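Four Nights of Drums: A Talk With the Woman Who Runs the Trundel Lantern Festival

Last updated: January

We use cookies to remember your settings and to see which stories people read. By staying on this site you agree to this.

I'd been trying to get an hour with the organizer of the Trundel lantern festival for most of a year, and she finally said yes on the condition that I not print her name and that I bring lunch. So I brought lunch.

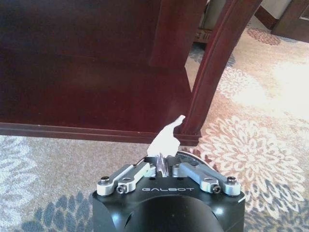 "My grandmother would have hated the parking"

We met at her kitchen table on a Friday, with the phone going every few minutes. She's run the festival for 4 seasons now, and before that she was one of the kids who walk at the front with the fish lanterns, and before that her grandmother sewed the banners. I asked what her grandmother would make of it today.

"Oh, she would have hated the parking," she said. "She'd like the music. She'd say the dumplings are too small and then eat nine of them."

When her family first came to Trundel, the whole thing was one evening and some 80 people, nearly all of them from the same three streets. They walked down to the river, set their lanterns on the water, sang a bit and went home because everyone had work in the morning. Now it runs four nights, and last season she signed up 410 walkers for the closing procession alone (that's walkers, not people watching!).

I wondered if something gets lost when it gets that big. She took a while with that one.

"People ask me that like there was a pure version somewhere," she said. "My aunt complained that it had changed when I was six. What I do miss is knowing everybody. I used to be able to look down the line and tell you who was feuding."

The Skirkosel business

I had to bring up Skirkosel, the drinks company that wanted its name on the lanterns two seasons back. I'd heard three versions of that story and she laughed at all of them.

"They were perfectly nice about it. They offered to pay for the stage, the lights, the portable toilets, everything. And then on page six it said every lantern over a certain size would carry the logo." She put her fork down. "You write your dead on those lanterns. I have my brother on mine. I'm not putting him next to a soda."

So she said no, and then she had to find the money. She did it with a raffle, a very long bake sale and a loan she's still paying back. I asked if she ever regretted it. "Every time I see the bill for the toilets," she said.

Skirkosel did end up with a booth out by the parking lot, and she told me she goes there herself on hot nights.

Who gets to drum

The drumming is the part I love, and also the part people argue over. The Maeng troupe has led the procession for as long as anyone can remember, and until recently you were born into it or you married into it. Now there's an open class on the first night, and a second group, Pukden, made up mostly of teenagers who learned the patterns from videos and from bugging the older players.

"The first time Pukden played, half the Maeng folks stood there with their arms crossed," she told me. "They were too fast. They were way too fast! But one of the old drummers walked over and started tapping the time on a kid's shoulder, and he kept doing it the whole length of the river road."

They practice together now, though she wouldn't go so far as to say they get along. There's a running fight about whether the closing piece should have the long pause in it, and she's staying out of that one.

I asked how she feels about outsiders turning up, people like me, who wandered in one night because we heard noise. She shrugged. "You came back, didn't you? Last time you carried a pole." (I did, badly, and I had a blister to show for it.)

What she'd like most is for more of the visitors to stay past the fireworks. The lanterns go on the water after that, once the food stands have closed, and it's quiet enough to hear people say the names. She reads hers last. Then she goes and stacks chairs until two in the morning.

Her phone rang again and this time she had to take it. Something about the generator.

Comments

riverroad_mom: My son is one of the Pukden kids and yes, they're still too fast. He says the pause is boring.

oldtrundel: It was never only three streets. We were on the other side of the bridge and we walked every time.

Pat K.: Does anyone know if the open drum class takes grown-ups? The flyer didn't say.

riverroad_mom: @Pat K. It does, my neighbor went. Bring earplugs.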